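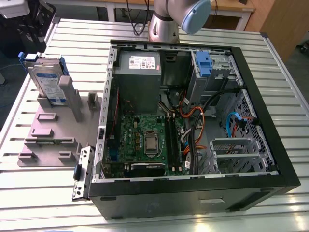
Old Office Computers and the School Electric Bill
Final report, Applied Electronics
Brahim Ait Ali
Flemley Technical College
Sunday, May 26, 2019

1. Why I picked this

The assignment said to choose a question that could be answered with a borrowed meter and one semester. My first question was whether the vending machine cheats, but the college declined to let me plug anything into it. So I asked what our computer labs use at night, when the only person in them is me.

2. Method

The Flemley labs have 90 desktop computers. I put a plug-in meter on one machine at a time, for one night each, and wrote down the reading in the morning. I tested each machine in 4 states: working, idle with the screen locked, asleep, and shut down. The meter is a Stostenum, bought used, and it beeps when it is happy and also when it is not.

I planned to start in September. The meter arrived without its power adapter, and the semester started without me.

3. Results

Idle was the surprise. A locked computer looks like it is resting, but it used well over half of what the same machine used while working. Sleep used very little. Shut down used a bit less than sleep, and the difference was too small to win an argument with.

My log has 401 usable readings. The others were lost when somebody unplugged the meter to charge a phone, which I recorded as a very low-power computer until I caught on.

4. What people said

I sent a short survey to 550 students and staff. Most who answered said they always shut down at the end of the day. My readings do not agree with them. A teacher in the Villedov building wrote that her computer takes so long to start that turning it off feels like a career decision. I think she explained the whole problem better than section 3 does.

5. Recommendations

Set every lab computer to sleep after a short idle time. Let updates run in the early evening, so machines are not kept awake for them. Take down the posters that say "Think Before You Leave." They have been up for years, and people have been leaving anyway.

6. Problems with this study

One meter is not enough. The weekend readings are thin, as the building is locked and the guard did not accept "data" as a reason. I also did not measure monitors, which my lab partner Phí pointed out the day before this was due.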